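Small Kitchen Tips: Counter Space

Start with the toaster oven, as it takes up the most room. Put it at one end of the counter and turn it slightly toward the middle so the door is easy to reach. Let it cool before you wipe the top.

A mug tree uses less space than a row of mugs. Hang mugs on both sides of the post to keep it from tipping.
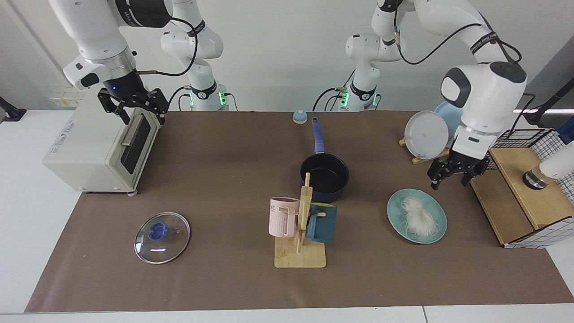

Toaster oven at the left end, mug tree in the center.

Brown paper makes a cheap counter cover. Cut it long enough to run under everything, and change it when it gets greasy. A roll from Skistari has lasted us since September.

Plates dry faster standing up than stacked.
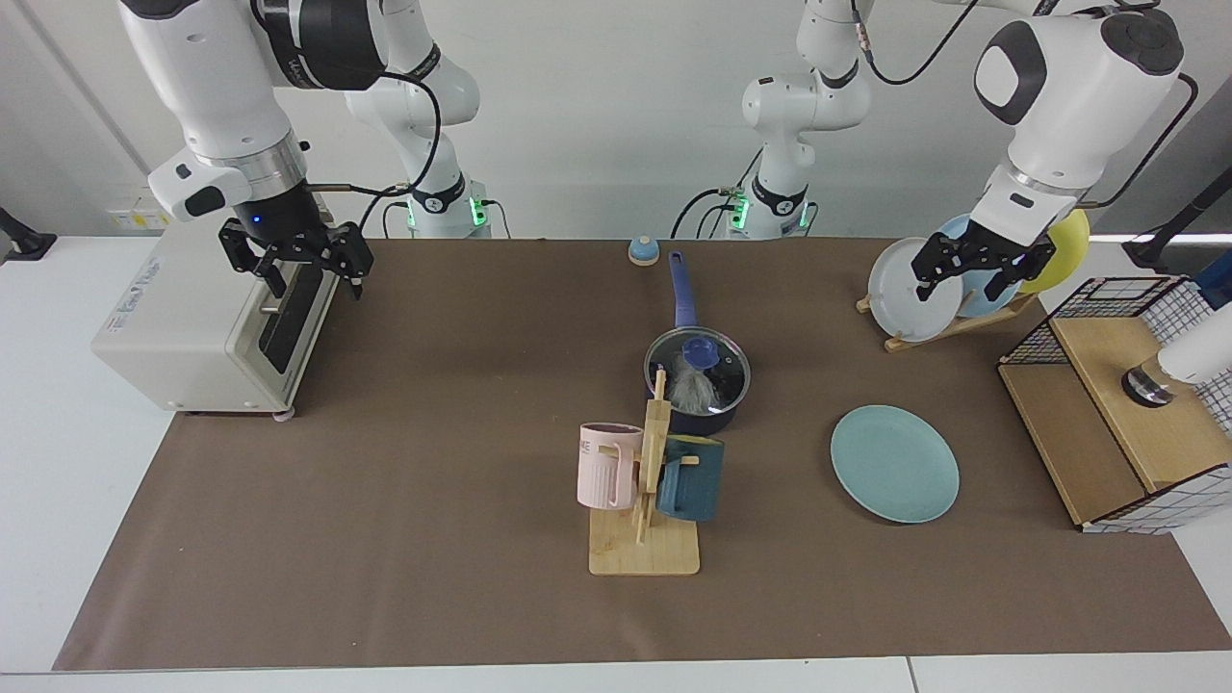

Leave a gap between them if the rack has room. Wash the rack itself every week or two, and get into the corners with an old toothbrush. Pot lids can go in the last slot, or flat on a towel overnight.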